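Menddale Textile Reuse Opens Expanded Sorting Room at Clandodbridge

CLANDODBRIDGE, 2026-01-28 – Menddale Textile Reuse has opened an expanded clothing sorting room at its Ulcombe Street depot. The room handles donated household clothing and small textile accessories, and replaces the former intake counter next to the loading door.

The expansion adds 110 square feet of working space and raises the planned intake of the depot to 3000 pounds of clothing per month. Work on the room began in November and was carried out while the depot stayed open for drop-offs.

Donated items arrive in tied bags with a maximum weight of 50 pounds. Each bag is weighed at the door, logged, and assigned to a table. The contents are then tipped out and separated by hand into four streams: resale, repair, fiber recycling, and discard. Items with visible staining go to repair only if the stain is smaller than the palm of a hand. Single socks and single gloves go directly to fiber recycling.

Under the previous method, garments were sorted on the floor into open cartons. Cartons collapsed under load and could not be wiped down between batches. The new method uses rigid plastic containers in two sizes. Clear bins hold a full batch and let staff check the contents from the side. Smaller baskets with handles are used for carrying a sorted stream to the next station, and can be set inside a bin when not in use to save table space.

"The container change matters more than the floor area," said Brock Boychuk, operations manager at Menddale. "We lost a lot of time re-sorting batches that had been mixed in transit. A basket with a handle at each end stays level when you carry it, and shirts stay with shirts."

Table layout follows a fixed rule. Containers stand along the back of the table and unsorted clothing is spread in front of them, so that garments move in one direction only. Wood tabletops were selected for the room because zippers and buttons do less damage to them than to the painted surfaces used before.

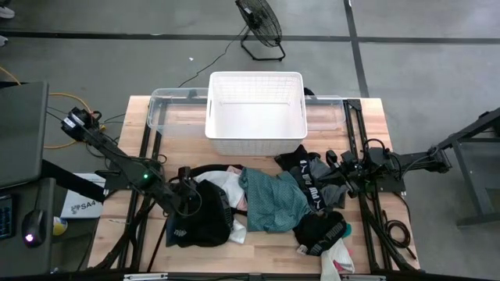 Mixed batches remain the most common type of donation. A typical batch combines T-shirts, sportswear, and dark basics, with plain and branded items together. Brand is recorded only for the resale stream. Dark garments are turned and checked under direct light, as lint and fading are easy to miss on black fabric. Plastic bags found among the clothing are set aside and are not counted toward batch weight.

Folding is now done after sorting at a separate station. Garments in the resale stream are folded to the Caputo size chart, an in-house standard that sets one folded width for adult tops and one for trousers. Staff training on the chart takes one shift.

The room operates at a constant 68 degrees Fahrenheit. Damp items are not accepted and will be returned to the donor at the door.

Donors are asked to observe the following:
Empty all pockets before bagging.
Close zippers and fasten hooks.
Tie shoes in pairs and bag them separately from clothing.
Do not include pillows, comforters, or rugs.

Drop-off hours are unchanged. Bag labels are available at the depot entrance at no charge.

Media inquiries: Brock Boychuk, Menddale Textile Reuse, Ulcombe Street depot, Clandodbridge.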